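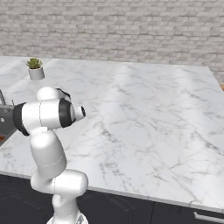

Tambunan contestó a las pocas horas que el primer error estaba en el orden de las comprobaciones – antes de hablar de velocidades hay que dejar escrito qué se considera zona compartida y qué no, y eso vale igual en simulación que en planta.

Inicio Foros Normativa Simulación Miembros Entrar
Buscar en este foro Búsqueda avanzada

Tema: Reglas mínimas antes de pasar una escena de cocina al brazo real

drorc_marta escribió:
De acuerdo con lo de la zona compartida, la añado al borrador. Pego lo que tenemos hasta ahora, para que lo critiquéis:

1. La evaluación de riesgos se hace para la aplicación completa (brazo, herramienta, pieza, entorno). Un brazo colaborativo sin herramienta no es lo mismo que ese brazo con un cuchillo de untar.
2. Cada cambio de herramienta obliga a revisar masa, centro de gravedad y TCP, y a guardar los valores con la versión de la escena.
3. Los límites de velocidad de la simulación son los mismos que los del controlador real. Nada de subirlos para que el lote termine antes.
4. Ninguna trayectoria pasa a real sin dos revisiones de personas distintas.

Responder Citar Compartir (2)

sleiman_qa escribió:
El punto 4 me parece excesivo. En Sleiman hacemos una revisión y una prueba a velocidad reducida con el pulsador de habilitación en la mano. La segunda firma acaba siendo un trámite: el que firma no abre el archivo.

Responder Citar

Faizal Tambunan escribió:
Si no abre el archivo, el problema es cómo se firma. Nosotros pedimos que el segundo revisor anote un valor que solo se ve abriendo la escena, por ejemplo la distancia mínima al mobiliario en toda la trayectoria. Lleva poco tiempo.

Sobre el punto 3, totalmente de acuerdo. Y añadiría la semilla aleatoria al registro. Sin ella no se puede repetir un fallo.

Responder Citar Compartir (2)

k_olmedo escribió:
Yo quitaría casi todo lo que habla de simulación. Las normas de seguridad se aplican a la máquina, y un render no le pilla los dedos a nadie. Mezclar las dos cosas en un documento confunde al que empieza.

Responder Citar

drorc_marta escribió:
No comparto eso. En Drorcombe los parámetros salen de la simulación y se copian tal cual al controlador. Si ahí hay un TCP mal puesto, llega mal a la máquina. En marzo nos pasó con la escena de la encimera: en el archivo seguía definida una pinza que el modelo ya no llevaba, y el planificador reservaba un volumen que no existía.

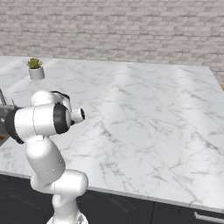

Desde entonces comparamos la herramienta declarada con la geometría cargada antes de lanzar nada, y si no coinciden el lote no arranca. También hemos metido como obstáculos el grifo y la maceta, que antes eran solo malla visual y el brazo podía atravesarlos sin dar aviso.

k_olmedo, lo que sí puedo hacer es separar el texto en dos partes, una para la escena y otra para la instalación.

Responder Citar

k_olmedo escribió:
En dos partes me vale. Pero que en la primera no aparezca la palabra «seguro». Una escena puede estar validada, nada más.

Responder Citar

urulico_lab escribió:
Entro por lo de los obstáculos. En Urulico lanzamos 64 episodios por lote y los marcamos como inválidos si hay cualquier contacto no declarado, aunque la tarea salga bien. Al principio se nos caía la mitad del lote y hubo protestas – ahora nadie lo discute.

Una duda: ¿qué margen dejáis con la pared? El paquete de Sarkis trae uno por defecto, pero no veo documentado de dónde sale.

Responder Citar

Faizal Tambunan escribió:
El valor por defecto no lo uses sin medir. Depende de la calibración de tu base y de la distancia de parada con la carga que lleves. Mide las dos cosas, súmalas y apunta la fecha. Si mueves la base, se repite la medida.

Responder Citar

sleiman_qa escribió:
Lo del valor anotado por el segundo revisor me lo llevo, lo probaremos. Sigo pensando que para cambios pequeños (un punto intermedio, una espera) basta una firma.

Responder Citar

drorc_marta escribió:
Habría que definir «cambio pequeño», y ahí no nos vamos a poner de acuerdo. De momento dejo las dos firmas y pongo tu propuesta como nota al punto 4. Subo la versión nueva esta tarde en este mismo hilo.

Responder Citar Compartir (2)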